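How a Robot Team Plans What to Buy

A robot arm can be a big purchase. But the arm is only one line on a long shopping list. Before a robot can fold laundry, people have to plan for many other things, large and small.

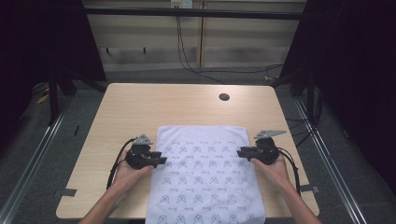 The plan for all of these things is called an equipment budget. A budget is a list that shows what you need, how many of each thing you need, and what each one costs. It also shows how much money you have. If the second number is smaller than the first, the list has to change.

Start with the job

Yasaman Heydari plans equipment for a project called Rudora, which teaches robots to handle cloth. She does not start by looking at a catalog. She starts by writing down the job in one sentence. For her last plan, the sentence was: "Fold a hand towel on a table."

Each part of the sentence leads to questions. How big is the towel? How wide must the table be? What kind of gripper can hold thin cloth? A gripper is the part of a robot that works like a hand. Some grippers can also be held by a person. The person does the job with them, and the movements are recorded so that a robot can learn from them later.

Hand-held grippers usually come early in a plan. They cost less than a full arm, and they let the team find out whether the jaws are the right shape for the job. A team that buys the arm first may learn too late that it does not fit.

Two kinds of cost

Some things are bought once. A table, a metal frame and a gripper can last for years. These are one-time costs.

Other things wear out or get used up. Tape loses its stick. Cables break inside where they bend. Finger pads on a gripper get smooth and start to slip. Towels get stretched. These are running costs, and they come back again and again.

In the Rudora plan, each hand-held gripper cost 435 dollars. The project needed 2, one for each hand. That made 870 dollars. The plan also set aside 200 dollars for running costs. Together, that is 1,070 dollars, before the table and frame were added.

Do not forget the spares

A spare is an extra part kept in a drawer. If a cable breaks and there is no spare, the work stops until a new one arrives. The wait for a delivery is called lead time. For the cables in this plan, lead time was about 14 days.

Spares cost money too, so a team cannot have a spare of everything. Planners ask two questions about each part. How likely is it to break? How long does a new one take to come? A part that breaks often and comes slowly goes at the top of the spares list. A tabletop goes near the bottom.

Comparing sellers

Planners ask more than one company for a price. The answer is called a quote. For the Rudora frame, quotes came in from Estex and Rolter in September. The Estex frame was cheaper, but delivery was not included. The Rolter frame cost more and came with delivery and all the bolts. When every item was added in, the Rolter quote was lower.

This is called comparing the total cost. The price at the top of a quote is only part of it.

Space and power

Equipment also needs a place to go. The team measures the room and the door. They find the wall outlets and check how long the cables must be. They leave enough floor for a person to stand and move both arms.

Words to know

Budget: a plan for spending money.
Gripper: the part that holds things.
Lead time: the wait between ordering something and getting it.
Quote: a price that a seller offers.
Running cost: money spent again and again.
Spare: an extra part kept for later.

Try it yourself

Pick a small job, such as watering one plant. Write it in one sentence. List everything a robot would need to do it. Mark each item "once" or "again." Then choose one part to keep as a spare, and write down why you chose it.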